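Pre-purchase inspection checklist: Jololen two-arm dishwashing kit
Supplier: Gringate
Inspected for: Teltus, staff kitchen
Unit no.: 1896
Date: 15 November 2022
Inspected by: Yolanda Montoya (electrical and general), Wian Ntuli (wash trial)
Supplier's representative: Ezekiel Brannigan

Ratings: OK = accept as found. FIX = accept once the comment is dealt with. NO = do not accept. N/T = not tested.

SECTION A. MOUNTING AND SPACE

A1. Arm bases tight, no play when pushed by hand. OK
Comment: Checked cold and again after the trial. No movement either time.

A2. Table can take the load without rocking. OK
Comment: Ours will be a different table. Repeat this item at installation.

A3. Keep-out line marked on the floor. NO
Comment: Nothing marked. Gringate says the buyer does this. If so, the manual has to give the distance, and it only says "a safe distance." Ezekiel will get us a figure in writing.

A4. Arms cannot reach a person standing at the next work position. N/T
Comment: Depends on our layout. Harriet Castellanos has the kitchen drawing.

SECTION B. ELECTRICAL

B1. Power supplies off the wash surface and above splash height. FIX
Comment: Off the surface, yes, but one sits on the floor where a spill would go. Needs a bracket.

B2. Outlet protected by a ground fault breaker, test button works. OK

B3. Cables free of cuts, kinks and pulled connectors. OK

B4. Cables clear of the arm joints through the full range. FIX
Comment: No pinching seen, but there is enough slack for a loop to catch a cup handle. Two more clips per arm would do it. Clips are in the spares bag.

B5. Gripper cable connectors rated for splashing. FIX
Comment: Ezekiel says they are. The data sheet in the binder is for the older connector. Send the right one.

SECTION C. STOPPING

C1. Stop button within reach of the operator. OK

C2. Stop button halts both arms. OK
Comment: Pressed 6 times during motion, both arms halted every time.

C3. Arms do not drop when stopped. FIX
Comment: The left arm sagged slightly after the stop and then held. The right arm stayed put. Gringate to look at the left shoulder brake before delivery.

C4. Restart needs a deliberate action by the operator. OK
Comment: Releasing the button does nothing by itself. Good.

C5. Gripper keeps hold of the item when power is lost. N/T
Comment: We did not want to try it with glass. Do it at installation with a plastic cup.

SECTION D. WASH TRIAL

Dish soap and sponges were our own brand from the kitchen. Plates, bowls, glass and a baking tray were included.
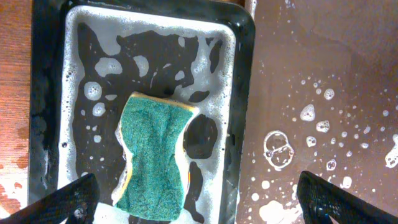

Baking tray, sponge between the fingers. 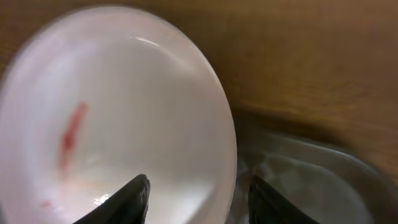
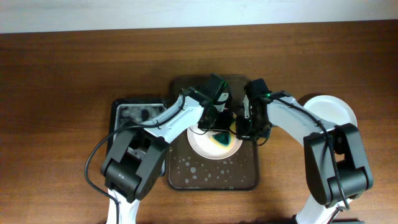

Plate, both grippers at the sponge.
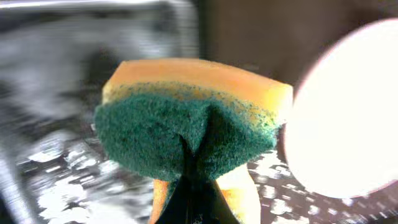 D1. Sponge held without tearing. FIX
Comment: No tears, but the fingers squeeze hard and the sponge folds. Wian thinks it will wear through at the fold. The grip setting can be lowered in the menu. Ask for a recommended value for ordinary two-sided sponges.

D2. Scouring side kept off nonstick surfaces. FIX
Comment: There is no check for this in the software. Whoever loads the job has to choose the side. We would want a label on the unit at least.

D3. Residue removed from plates. OK
Comment: Egg took longer than we would like. Sauce was easy.

D4. Residue removed from bowls. FIX
Comment: Flat bottoms fine. The curve below the rim was missed on two bowls and done again by hand.

D5. Glass handled without knocks. OK
Comment: Slow. Slow is fine with glass.

D6. Water and suds stay in the wash area. NO
Comment: Foam gets over the edge of the tray and onto the work surface. On our tile floor this is a slip hazard. We need a raised lip or a drip mat before anyone works beside it. Less soap also helped.

D7. Noise acceptable for a shared room. OK
Comment: You can talk over it.

SECTION E. CLEANING AND HYGIENE

E1. Fingers can be removed for cleaning without tools. NO
Comment: Needs a hex key, and the screws are small enough to lose in a drain. The brochure says "tool-free." Either the part or the brochure has to change.

E2. No food trapped at the finger joints. FIX
Comment: Some soap film behind the left finger pad. Wiped off with a cloth. Add to the daily cleaning list.

E3. Finger textured surface can be disinfected. N/T
Comment: Waiting on Gringate for a list of cleaners that won't damage it. Our kitchen uses Esposito spray, so please ask about that one by name.

E4. Sponge change interval stated. FIX
Comment: Manual says 500 items. Our kitchen changes sponges daily whatever the count, and we will keep to that.

SECTION F. PAPERWORK

F1. Manual in English, matches the unit supplied. FIX
Comment: Page 113 shows the old stop box. The rest matches.

F2. Risk assessment supplied. OK
Comment: Malou Ásgeirsdóttir has read it and wants the wet floor added.

F3. Service contact and response time stated. OK

F4. Operator training included in the price. OK
Comment: Half a day, up to four people. Second session is charged.

RESULT

Not accepted as it stands. A3, D6 and E1 must be closed first, and C3 before the unit leaves Gringate. FIX items can be closed at installation if Ezekiel confirms them in writing.

Lease price is held until the end of April. Reinspection will cover sections A, C and D only, with the wash trial repeated on our own table.

Signed: Y. Montoya, W. Ntuli
Copy to: H. Castellanos, M. Ásgeirsdóttir, E. Brannigan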